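Robot cell budgeting

2 min read

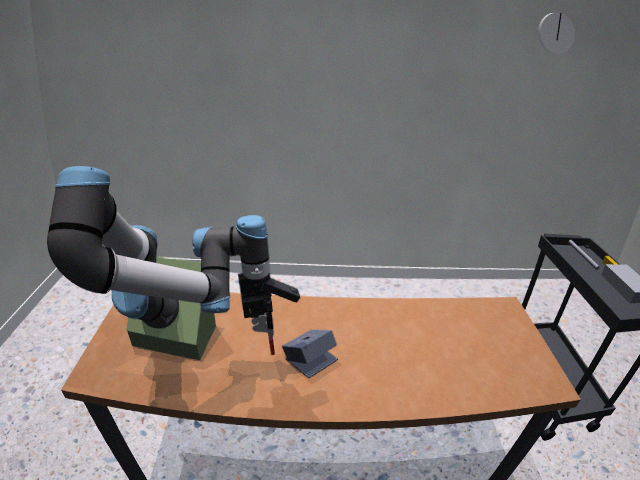

Robot cell budgeting is the practice of working out what a robot arm will cost before anyone has fallen in love with one. The arm tends to get the first line of the budget and most of the attention. Planners then price what surrounds it: the gripper, the table, the pedestal under the base, the fixture on the tabletop and the cart parked alongside. In a simulated layout all of these are free, a condition that ends with the first quote.

The Zurnora method, drawn up by Vlasta Kolář, sets aside 2000 dollars for fixtures and 419 for a cart. Critics, chiefly Bevan Ruawai, hold that the cart figure assumes a cart with wheels and no ambitions.

Floor space is budgeted separately – usually by someone who has not seen the floor. At Narkeo, a revised plan dated 03/04/2022 added 2905 dollars for moving a table that had been bought to stay put. Training is commonly entered last, at 12 hours, and cut first.

Related articles
Gripper selection
Fixture design
Vumuldale planning dispute
Spare parts allowance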